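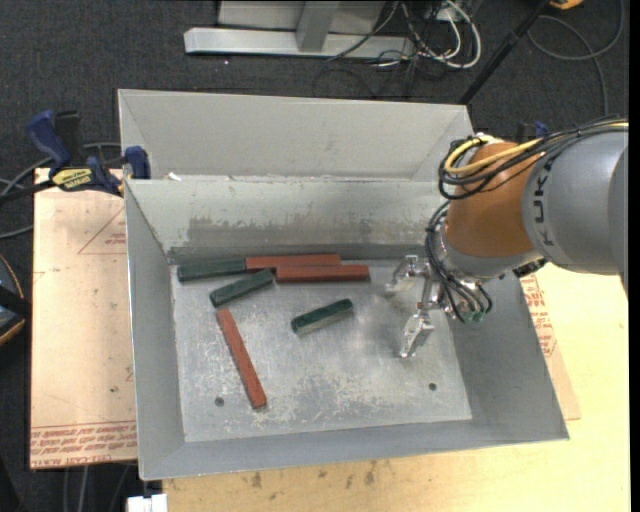 Progress report to the Atallah fund, 26th March
Reading rooms in Lullitholm and Narville

Since February we have lent 716 books to families in Lullitholm, and the Narville room is now open on four afternoons. The shelves came later than we were promised, so for two weeks the books stayed in boxes and the children chose from the boxes. They did not mind it.

From the 2,281 you gave for this period, we spent 700 on picture books in Arabic and English and about 200 on repair of the heating. The rest is kept for the summer program.

One difficulty remains – the bus from Lumville does not stop near us after five o'clock, and some parents must leave before the story hour finishes. We have written to the bus company and wait for the answer. Until then, the story hour will begin thirty minutes earlier.

Ruba Rizk
Coordinator

3 shares
2 comments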